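Two Grippers, One Bowl
September 10, 2018 | by the Gondmont bench blog
4 min read
Filed under: Robots & Tinkering

So the second gripper finally showed up, and I have done almost nothing else since Friday. I'd been using the Ruvton for months and was pretty happy with it, but everybody on the forum kept going on about the Horkero and how gentle it is with soft stuff, and I caved. (My wallet would like a word.)

Mounting it took most of an evening. The bolt pattern matches my arm, great, but the cable comes out of the top on a side I wasn't expecting, and the first time I rotated the wrist it went tight as a guitar string. I rerouted it with more slack and that fixed it. If you're switching over from a Ruvton, check this before you power anything up!

For software I stayed with Pant, the little controller program I wrote about last November. It needed a new profile for the finger travel and that was it. I set the closing speed low, drove the thing around by hand for a while, and then started putting stuff out on the table.

My usual test is boring but it tells me a lot: a soft thing, a block, and a big wooden bowl to drop them in. The soft red one is the troublemaker. It's fuzzy, it squashes, and when it's sitting right up against the back of the bowl you have to come down at a decent angle or you catch the rim. The green block lies flat against the bowl too, so one finger has very little room on that side.
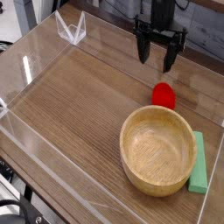

How they compare so far

I ran the same pickups with both grippers, and the logs now add up to 2,413 tries, old Ruvton runs included. The Ruvton is still quicker. It snaps shut, it lets go cleanly, and on the block I'd take it every time. On soft things it pinches hard and sometimes the toy pops out sideways, which is funny the first time.

The Horkero is slower but so much calmer. It closes, settles, and lifts. I did have two bad drops where it let go too early, and I think both were my fault for setting the open position too wide in Pant.

What I don't love is the homing routine. It runs every single time you reconnect, and you can't skip it. I've emailed support about that and will update this post when I hear back.

Next up is trying different fingertips, and maybe moving the camera so I get a better look behind the bowl. If you've got a favorite grippy tape, leave it in the comments, I'm almost out of mine.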